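Vusness Drellia: irrigador dental de sobremesa tras un periodoncio difícil

El irrigador Drellia, de la marca Vusness, lleva unos meses en el mercado y llegó a la consulta en marzo. Lo hemos usado en dos contextos: con pacientes en mantenimiento periodontal, que se lo llevaron a casa, y en mi propio baño. Lo que sigue recoge las dos experiencias.

El aparato consta de un depósito, una base con el motor y un mango unido por una manguera en espiral. Trae cuatro boquillas: dos estándar, una de punta fina para bolsas y otra con un pequeño mechón de cerdas para implantes. El depósito se llena por arriba, sin desmontar nada, y da para un ciclo completo a presión media. A presión alta se queda corto y hay que rellenarlo antes de terminar la arcada inferior.

La regulación va del uno al diez. Los tres primeros niveles son suaves de verdad, algo que no puedo decir de otros modelos de sobremesa que he probado, donde el mínimo ya molesta en una encía inflamada. A mis pacientes les pido que empiecen en el dos y que no pasen del cinco durante el primer mes. Del ocho en adelante no le veo utilidad clínica.

La boquilla de punta fina es lo mejor del conjunto. Entra bien en troneras cerradas y el chorro sale recto. La de implantes cumple, aunque las cerdas se abren pronto; a mí me duró siete semanas en buen estado. El recambio se vende solo en paquetes con las cuatro boquillas, de modo que quien gasta una clase tiene que comprar las demás.
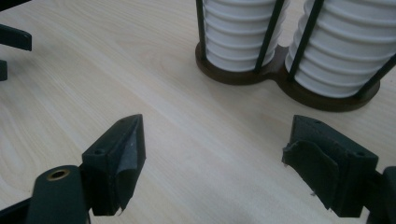
Akua Lamptey

El ruido es el punto flojo. Con la puerta del baño cerrada se oye desde el pasillo, y Nii Arthur, que comparte consulta conmigo y tiene el suyo en un piso pequeño, dejó de usarlo por la noche. La base vibra algo sobre superficies lisas. Las ventosas ayudan si se humedecen antes de colocarla.

La manguera mide lo justo. En un lavabo de encimera normal se trabaja cómodo, pero si el enchufe obliga a dejar la base lejos, el mango tira. Al guardarlo, la espiral se recoge sola y no se enreda.

Sobre la limpieza, el depósito se puede lavar en la bandeja superior del lavavajillas. El conducto interno, no. El fabricante recomienda pasar agua con vinagre blanco una vez al mes y después dos depósitos de agua limpia. En zonas de agua dura yo lo haría cada quince días: a uno de los aparatos de la consulta le bajó la presión en junio y la recuperó después de dos pasadas seguidas.

En cuanto a resultados, prefiero ser prudente. Seis pacientes lo usaron a diario, además del cepillo interdental, y en la revisión de julio cuatro sangraban menos al sondaje. Los otros dos seguían igual. Es un grupo muy pequeño, sin control, y todos sabían que íbamos a mirarles las encías, así que no saco de ahí ninguna conclusión sobre el aparato. Un irrigador no elimina el sarro ni sustituye al cepillo interdental donde este cabe. Donde más lo aprovecho es en ortodoncia fija, en puentes y en personas con poca destreza en las manos.

No lo aconsejo en los días siguientes a una cirugía periodontal sin consultarlo antes con quien haya operado. El manual lo menciona, pero en la penúltima página y en letra pequeña.

El precio es de 38 euros en la tienda de la marca, con dos años de garantía. Ama Nartey, higienista del centro, lo comparó con el Cilavent, que tiene mejor mango y hace menos ruido, pero cuesta bastante más y no incluye punta periodontal.

A favor: niveles bajos bien graduados, boquilla fina, precio.
En contra: ruido, recambios en paquete único, depósito escaso a presión alta.

Lo seguiré recomendando para mantenimiento en casa, con la presión baja y sin retirar los cepillos interdentales. Para viajar conviene buscar un modelo de batería.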